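Sun 23 April

Brindar reported last week and the stock jumped, and I have read the release twice now without finding the reason. Revenue was up 6%. Fine. Most of that came from price increases, which the company mentions once, near the bottom, in a sentence that also covers currency and the weather.

I own 253 shares, bought in October when everybody hated it. I'm not selling yet. But I don't like how many of the good numbers come with the word "adjusted" in front of them. Adjusted profit went up. Plain profit went down 2%. The gap is mostly restructuring costs, and Brindar has had restructuring costs in every report I've saved. At some point that's just what it costs to run the place.
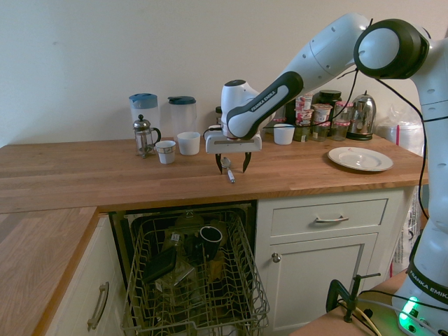

A Franka Emika arm over a metal spoon on the counter.

Then there's the Caviven deal. Management says it will add to earnings "in the medium term," a phrase I've seen stretched to cover almost any length of time. They paid $121 million for a business whose profits they won't break out. I went looking in the filing and found one paragraph, and most of it was about office leases.

Fairclough raised its rating the next morning. Their note repeats the company's own guidance and puts a higher multiple on it. If there was any new work in there I missed it.

A reader asked whether I'd rather own Prurnine. Maybe. It's slower and the dividend is dull, but the cash flow statement matches the story they tell on the call, and I can't say that about Brindar right now. I'd want it cheaper, though. I'll look again once the full Brindar filing is out and I can see what happened to inventory.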